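Frequently Asked Questions – Brewing Yeast, Storage and Orders

Trundcombe Brewing Supplies provides dried and liquid yeast, nutrients and finings to home brewers and small commercial breweries. The answers on this page apply to orders placed through the website and to those placed by telephone. Last reviewed 2024-03-27.

Which forms of yeast do you supply?

We supply dried yeast in single-use sachets and in bulk packs, and liquid yeast in sealed pouches. The Bistetura range consists of dried ale and lager strains. The Rondari range is liquid only and includes wheat beer, saison and cider strains. Not every strain is held in stock throughout the year, and the product page shows current availability.

What is the difference between dried and liquid yeast?

Dried yeast keeps for longer, travels well and may be used at short notice. Liquid yeast is offered in a wider choice of strains but must be kept cold and used while fresh. Either form will produce good beer when handled correctly. Customers brewing for the first time are advised to begin with a dried strain.

How should yeast be stored on arrival?

All yeast should be placed in the refrigerator on the day it is received. Dried yeast will tolerate a short period at room temperature, but liquid yeast should not be left out overnight. Yeast of either kind must not be frozen. Please keep pouches upright and away from the back wall of the refrigerator, where ice may form.

My pouch of liquid yeast is swollen. Is it safe to use?

A slight swelling is normal and is caused by carbon dioxide given off by the yeast. Chill the pouch, open it slowly over a clean sink and use it as usual. If the contents smell sour or of solvent, do not use them – contact us with the batch code instead.

Do I need to rehydrate dried yeast?

For most ales of ordinary strength, Bistetura yeast may be sprinkled directly onto the cooled wort. Rehydration is recommended for strong beers, for ciders made from cold juice and for all lagers. The correct temperature and volume of water are printed on the sachet and should be followed closely.

Do I need a starter for liquid yeast?

One Rondari pouch is sufficient for a standard home batch if used within its best before date. A starter is advised for strong worts and for cold fermentation. Our customer guide to starters was written by Wiesława Sikora, Technical Manager, and is sent free of charge on request.

Can yeast be used after the best before date?

We cannot guarantee performance after that date. Dried yeast loses its strength gradually and may still ferment, though slowly. Liquid yeast declines much faster. We do not sell yeast that has passed its best before date, and short-dated stock is clearly marked and reduced in price.

Fermentation has not started. What should I do?

Please wait two full days before taking any action. Check the temperature of the wort and take a gravity reading, as the absence of bubbles in the airlock may only indicate a poor seal. If the gravity has not changed after that time, pitch a second pack of the same strain or a neutral dried ale yeast.

Is yeast nutrient necessary?

Wort made entirely from malt normally contains what the yeast requires, with the possible exception of zinc. Cider, mead and beers made with a large share of sugar benefit from added nutrient. Matić Yeast Nutrient, product code 2552, is sold in tubs of 100 g. Add it at the rate stated on the tub. An excess will not speed up fermentation and may leave a harsh taste.

Are your products suitable for vegans?

All yeast and nutrient products are suitable for vegans. Isinglass finings are not, as they are made from fish. Plant-based and mineral alternatives are listed in the finings section.

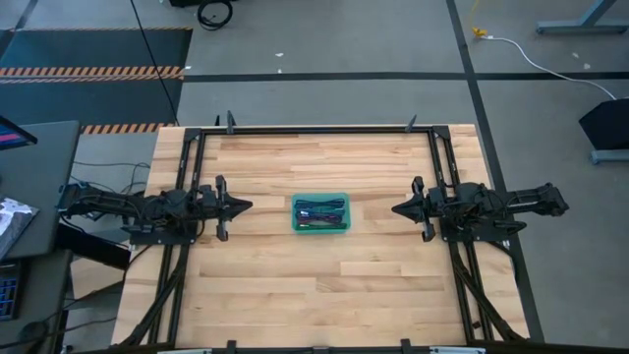
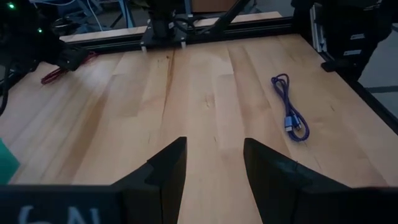 How are liquid products sent?

Liquid yeast is packed with an insulated liner and an ice pack. In August, and during any period of hot weather, we do not dispatch liquid yeast immediately before a weekend. Orders affected by this rule are held in cold storage and sent on the next suitable working day. Dried products are sent by standard post all year round.

May I return yeast that I no longer need?

Yeast is a perishable product and cannot be resold once it has left our premises. We are therefore unable to accept returns of unwanted liquid yeast. Unopened dried yeast may be returned within 7 days of delivery for a credit note. Your statutory rights regarding faulty goods are not affected.

Do you offer terms to breweries?

Yes. Trade accounts are open to licensed breweries and cider makers, and bulk packs are available to account holders only. Strains outside the standard range can be ordered specially, with a lead time of up to 6 weeks. Applications should be addressed to Edin Omerović, Trade Accounts, and should include the registered name and delivery address of the business.

How do I report a problem with a product?

Please write to us through the contact form, giving the order number, the strain, the batch code and a short account of how the yeast was stored and used. Keep the packaging until a reply has been received. Replacement or refund will be offered where a fault is confirmed.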